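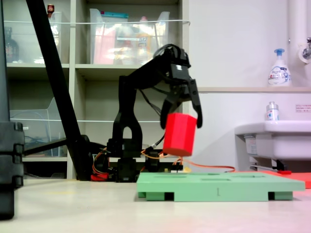 The ferry to Carcombe left at dusk, and Hiba Khoury was on it with 2 jars of sourdough starter wrapped in her winter coat. She had bought the bakery on Adau Street without ever setting foot in it! Her sister called it madness. Hiba called it the best idea she'd had in 20 years, and she said so to the man at the rail, and to his dog, and to the girl selling tea.

"Old Sfeir's place?" said the tea girl. "With the green oven?"

"It has a green oven?" Hiba nearly dropped a jar. Oh, that was wonderful. She hadn't known about the oven.

It was everything she wanted. The door stuck, the windows rattled, and upstairs someone had left a ledger with 59 recipes in brown ink, most of them for buns. Brustham buns, harvest buns, buns for a wet May, buns to be eaten standing up (she loved that one already). She read them all by flashlight, sitting on a flour sack with her shoes off.

At four in the morning she lit the oven. It coughed, it smoked, it went out, and she lit it again, singing loudly enough to wake the gulls. The starter had come through the crossing beautifully and was climbing out of its jar as if it wanted to see the sea.

By seven there was a knock. The tea girl stood on the step with her grandmother, who was holding an empty basket and looking past Hiba at the trays.

"Are those the standing-up ones?" the grandmother asked.

"They are," said Hiba, and she pulled the door wide.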